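Bence Lengyel
14 January 2020

Going through the kitchen stuff this week, one tub at a time. Thread.
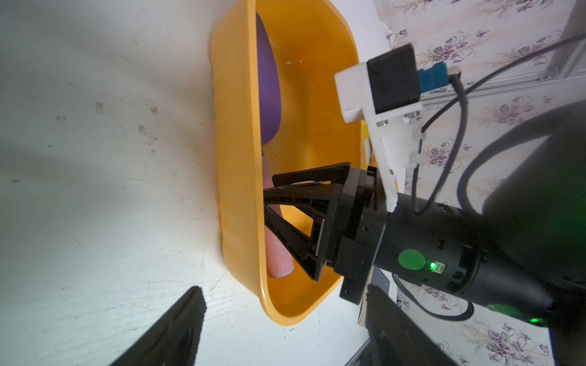 The yellow basin stays. It's deep enough for the small things and it fits under the sink at Dridwood.

Purple utensil stays too. I have 2 others but this one gets used.

Pink thing like a toy sausage goes back to the kids' box. It ends up in with the utensils every week.

The white table needs a scrub, it has brown specks on it. I'll try baking soda first.

Took 15 minutes so far. Drawers tomorrow, then the shelf over the stove.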